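Home | News | Events | Archive | Contact

Open day shows hand-held gripper at the Ulley office

By the newsletter desk – March
2 min read 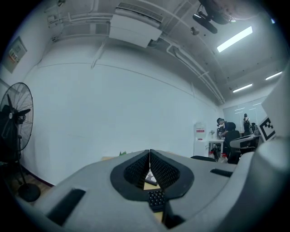
Members who came to the open day at Ulley on Sunday saw the Brito project collect handling data with a hand-held gripper. The session opened at 13:00 and ran in short blocks, with visitors taking turns at the tool between talks.

The gripper is operated by hand and carries its own camera. Two black finger pads with a dotted surface close on the object, and a square black-and-white marker on the housing gives the software a fixed reference. The operator performs the task at normal speed. The recording is later used to train an arm fitted with the same fingers, so no arm is needed on site during collection.

Tasks on the day were limited to thin and flat items: cards, envelopes and folded paper. These are harder than blocks or cups. A card offers little edge to hold, and a small error in approach angle pushes it along the table. Visitors were asked to pick up one item, turn it and set it down inside a taped outline. Each attempt was saved as a separate episode, including the failed ones.

Jomenport, which runs the project, plans to gather up to 500 episodes per task before the first training run. Eleven tasks are on the current list. Gindthorpe will supply the test arm and handle the comparison runs.

Most questions concerned pad wear and lighting. Pads are replaced on a fixed schedule – the team would not give an interval – and lighting is left as found, with ceiling lights on and blinds down or up as the room happens to be.

A second session is planned for May. Places can be booked at the front desk.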